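Robots on the packing benches: your questions, our answers
Put together by the staff side at Biltus, Dirnach site. Last changed 17th December.
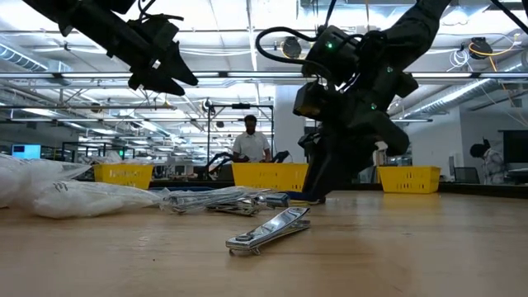
Will anyone lose their job over this?
Management says no redundancies before next November. We have that in writing. We don't have anything in writing for the months after, and we keep asking.

What are the arms meant to do?
Pick small metal goods such as nail clippers and put them where they belong. It's dull work and few of us would miss it. Whether the dull work is replaced by better work or by fewer hours is another matter.

Are they faster than we are?
The sales sheet from Lemen says 500 pieces an hour. Our own tally on the late shift came to 300, with a person standing by to sort out the jams. Lemen says the figure will rise — we'll believe it when we've counted it.

Do I have to work next to one?
Only after the training, which takes 30 minutes. We think that's thin and have asked for a half day.

Does looking after the arms pay more?
Not at present. You'd be doing a new job on the old grade. The claim went in with the Mahmoudi agreement talks and hasn't been answered.

Are they recording how fast I work?
We've been told the figures kept are for the arms only. We asked to see what is stored and were shown one page. If a supervisor quotes your speed at you, write down the date and tell your rep.

Can I say no?
You can ask to stay on hand packing. So far 10 people have, and all of them were allowed to.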